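01/11/2024

I drove out to the Drimell open day for one station: connector handling on a populated circuit board. Perklow, the integrator I wrote up in March, had a two-arm cell running there, and I wanted to see how it coped with cables attached.
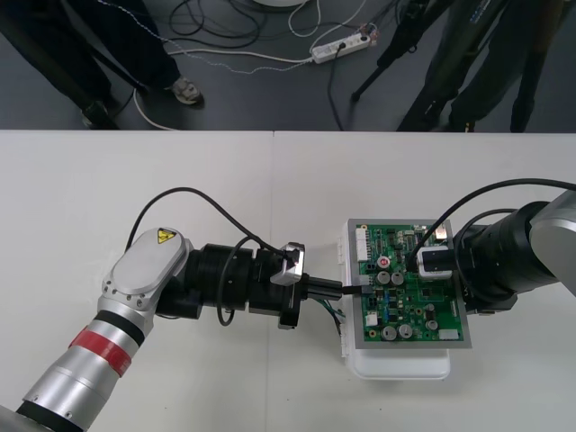
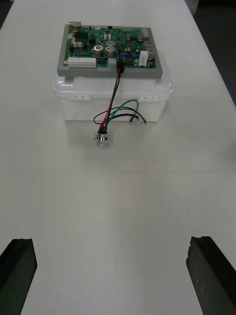
Rigid parts are mostly a solved problem. A plug on a wire bundle is harder, as the wires push back and the push changes with every bend. Yi-chun Tai ran the station and gave the clearest account of this I have heard. Her team splits the job into 2 stages – a coarse approach from the camera, then a slow search by force until the plug seats.

She quoted 19 mating attempts logged that morning, with 6 needing a retry. I didn't ask how a retry was defined and should have. Cycle time was nearly two minutes, far too slow for a line but fine for rework, the market Perklow has in mind.

My main question was about fixturing. A bench setup lets you put the board wherever you like, and a customer's won't be so tidy. Tai said Povine, their first pilot site, will supply its own trays and the taught positions will have to be redone there.

The Bassey talk on torque sensing clashed with the second run, so I missed it. Slides are promised by email. I'll post my notes on the force search once I have checked the units.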